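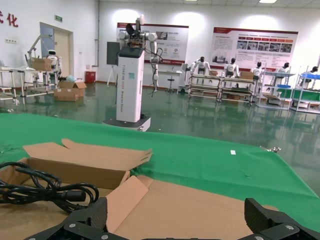
Notebook, drying and repair bench
May 19, 2026

Subject: hide glue trials for the Nollano chairs, plus leftovers from the Jerel order

Picked the glue trials back up today. Last proper entry on this was in January and it stopped halfway down a page, so part of what follows is me working out what I had already done.

Where things stood

The Nollano chairs have loose rungs, front and side, on nearly all of them. The old joints were put together with hot hide glue and at least one later repair was done with white glue over the top. The white glue is the problem. It fills the mortise, the hide glue will not bond to it, and it goes rubbery when it gets warm. The January notes say warm vinegar softens it enough to scrape. That still holds. I redid two mortises this morning and the residue came off with a small chisel and a stiff brush after a soak with a rag packed in the hole.

I had also written "try less water" with no amount and no date. I take this to mean the glue, not the vinegar.

Glue batches

Three small batches, all from the same bag of granules (the Histanton stock, second shelf).

Batch A: the usual mix, soaked overnight, heated in the double pot. Ran off the brush in a steady thin stream. Good open time, a bit weak on the loose test joints.

Batch B: less water, same soak. Thicker, went on in one coat, grabbed quickly. Had to warm the tenons first or it gelled before the joint was home. Best of the three on the pull test.

Batch C: same as B with a little urea added to slow it down. Easy to work with. Joint came apart cleaner than I wanted it to. I would use this for veneer and leave it out of chairs.

Kept the pot at 140 F for A and B. For C it crept up to 160 while I was at the band saw, and I don't trust the result because of that. Repeat C before ruling it out.

Note for whoever uses the pot next: the dial reads low. Use the candy thermometer hanging by the sink, and top up the outer water before you start.

Pull test

Same setup as before. Scrap maple block, one hole, one turned tenon, glue, clamp, leave overnight, then hang weight from the free end of the tenon. These joints were made yesterday with glue from the same three batches.

A let go early, at the glue line, with very little wood fiber on the tenon.
B held everything I had to hang on it. When I finally broke it with a mallet the tenon tore and left wood in the hole.
C let go between the two.

One joint per batch is not much of a test. Made up more B joints this afternoon, some with a snug fit and some sanded down so they drop in by hand. The chairs have both kinds, and the sloppy ones worry me more than the glue does.

Sloppy joints

Options I have tried or want to try:

Shaving wrapped around the tenon, glued on first, left to dry, then sanded to fit. Slow but it works. Plane shavings from straight-grained maple are better than bought veneer for this. The veneer cracks when it goes around a small diameter.

Linen thread wrapped and soaked in glue. Saw this in an old repair on one of the Nollano chairs, and that joint was the only tight one on the whole chair. Worth a test joint of its own. Ran out of thread, have to order.

Blind wedge. Fine on the new work, risky on these. The legs are thin where the side rungs go in and I already have one hairline split from tapping too hard in January.

No epoxy on these. The next person has to be able to take them apart.

Jerel order

The stool seats are sanded to 120 and stacked on stickers at the back. Two of them have cupped slightly since they came out of the planer. Turned them cup side down and put the iron bars on top. Will look again in a few days before deciding whether to rip and reglue.

The moisture meter gave different numbers on the same board depending on which end I pushed the pins in. Changed the battery and the numbers settled. Anything I wrote down with that meter last week should be checked again, including the figures on the stool seat stock.

Legs for the same order: turned except for the last few. The skew needs grinding, it is leaving a torn surface on the beads and I was making up for it with sandpaper. Stopped there.

Finish samples

Shellac on the maple offcuts, amber and blond, two coats each. The amber is too orange next to the old chairs. The blond is too pale but it will take a toner. The Nigatu boards (the brown ones, from the old shelving) took the amber very well and I would use it there without any changes.

Rubbed one sample out with 1,000 grit and oil. Too glossy for a chair that has seen this much use. Steel wool and wax looked closer.

The flakes in the older jar did not dissolve completely and left a jelly at the bottom. Threw that jar out. The newer flakes dissolved overnight with no trouble. The jar on the windowsill is the good one, labeled with the cut.

Small things

The short bar clamps are slipping again. Cleaned the bars with mineral spirits, which helped on all but one. That one has a worn pad and is hanging on the nail with tape on it. Please don't use it for glue-ups.

Dust collector bag emptied. The gasket on the drum is torn along one side and leaks fine dust onto the floor behind it. Needs foam strip.

Low on: linen thread, granules, blue tape, 5 mm dowel stock.

Next

Break the new B joints tomorrow, snug and sloppy, and write down which part fails.
Remake batch C and stay with the pot.
Soak the mortises on the second chair. Vinegar in the morning, scrape 30 minutes later, let it dry overnight before any glue goes in.
Grind the skew.
Check the seats under the bars.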